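Copying Your Old Cassettes to a Computer

These steps are for ordinary music cassettes: albums, radio recordings, and mix tapes made at home. You need a working deck, a cable, a computer with a line input, and a free afternoon for every few tapes. Tapes copy at normal playing speed and there is no way to hurry it.

1. Check the tape first

Look at the felt pad behind the tape, in the middle of the open edge. If it has fallen off, the sound will be dull and will fade in and out. You can move the reels into a shell from a cassette you don't care about, as long as the donor shell is held together with screws. Glued shells can be split with a thin blade, but they don't go back together.

Wind the tape all the way forward and all the way back before you record anything. A cassette that has been sitting in a drawer for 20 years is often packed unevenly, and it will drag or squeal on the first pass.

2. Clean the deck

Use a cotton swab and isopropyl alcohol on the heads and the metal capstan. Go easy on the rubber pinch roller and let everything dry for a few minutes. I do this again after every 3 tapes, more often if brown residue shows up on the swab.

My deck is a Pellden with two wells. I only use the left one because the right one runs slightly fast. If yours has two, play the same song in both and compare it to a CD or a record if you own one.

3. Connect it

Run a cable from the deck's line output to the computer's line input. Do not use the headphone jack unless it is all you have. If the computer only has a microphone input, buy a small USB audio interface. Mine is a Kuvholm, and any basic one with two RCA inputs will do the job.

Turn off system sounds and notifications. I have a mail chime in the middle of a Side A that I never went back and fixed.

4. Set the level

Find the loudest song on the tape and play the loudest part of it. Set the input so the meter peaks a little below the top and never touches it. Clipping can't be repaired afterward. A quiet recording can be raised later.

Match the noise reduction switch on the deck to what is marked on the cassette. If nothing is marked, try it both ways and keep whichever sounds more natural on cymbals and voices.

5. Record a whole side

Start the software, then start the tape, and leave them alone until the side ends. Record in WAV format at CD quality. One of my longer tapes, a C-90 with both sides full, came out to 912 megabytes. Make the MP3s from that file later and keep the WAV as your master.

6. Split and name the tracks

Put a marker in the gap between songs and export each one as its own file. Live albums don't have clean gaps, so put the marker in the applause.

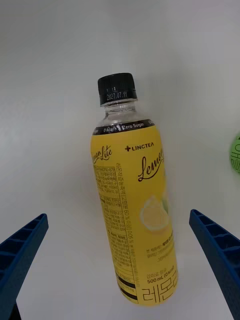
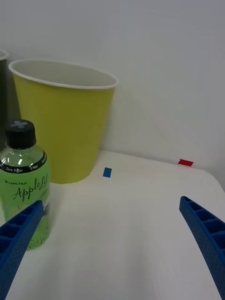 Pick one way to name the files before you export the first tape, because renaming them all afterward takes longer than the recording did. I use the date the tape was made, then the side, then the track number and title. Write the date with the year first, the way it's printed on the bottle cap, 2027.07.11, with zeros in front of the single digits. Files named like that line up in the right order in any folder. If you only know the year, use the year alone. For store-bought albums I put the artist first and skip the date.

7. Back up

Copy the masters to a second drive and play a couple of files from it to be sure they open. Keep the cassettes too, stored upright in their cases and away from speakers.

Contact | Copyright Risum Tape Pages, all rights reserved | Back to top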